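Storage and Packing: Frequently Asked Questions
Matar Household Storage, Bivdale Office

Which items may be kept in a single-drawer cabinet?
Small boxed goods, stationery and sealed packets are suitable. Bottles should be stored upright on a shelf and should not be placed in a drawer.

How should a drawer be prepared before it is filled?
Please pull the drawer out, remove everything from it and wipe the base with a dry cloth. Items waiting to be stored may be set on a tray or on the table beside the cabinet.
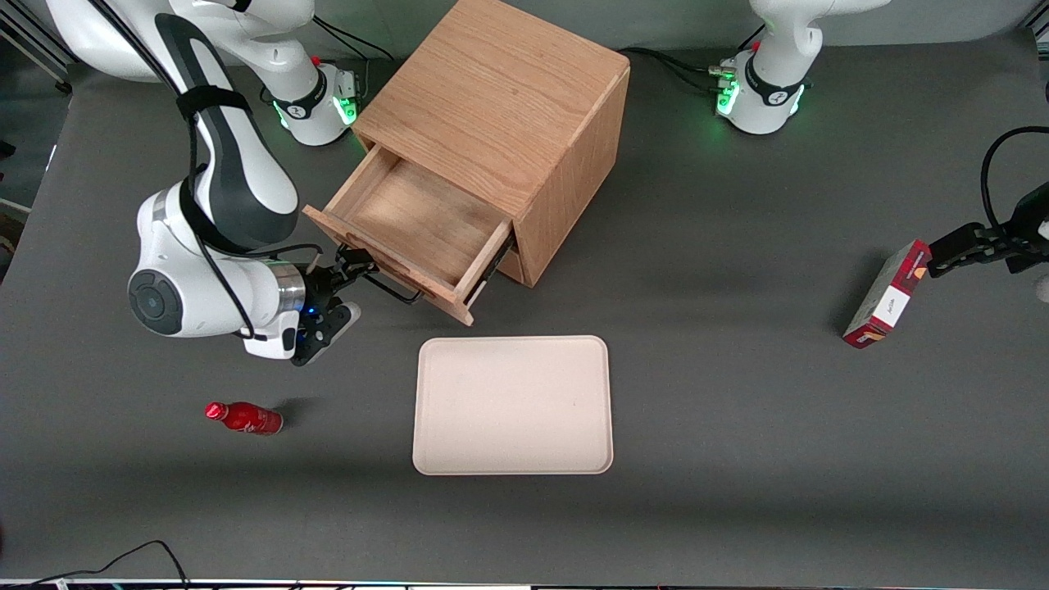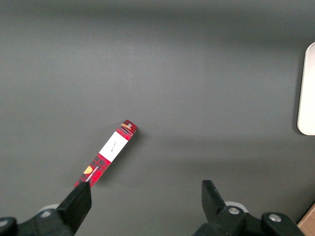 How should long, narrow boxes be placed?
They should lie flat, with any label facing up. Boxes with folded ends should not be stacked more than two high.

May I order a replacement handle or drawer slide?
Yes. Replacement parts for the Seretum and Fliltent cabinets may be ordered from the Bivdale office. Please state the model name and the width of the drawer. Part 67 is the handle for the Seretum cabinet.

When will my order be sent?
Orders received after Tuesday, December 22, 2020 will be sent in January.

Whom should I contact?
Questions about parts should be addressed to Georges Matar. Questions about returns should be addressed to Dima Farah.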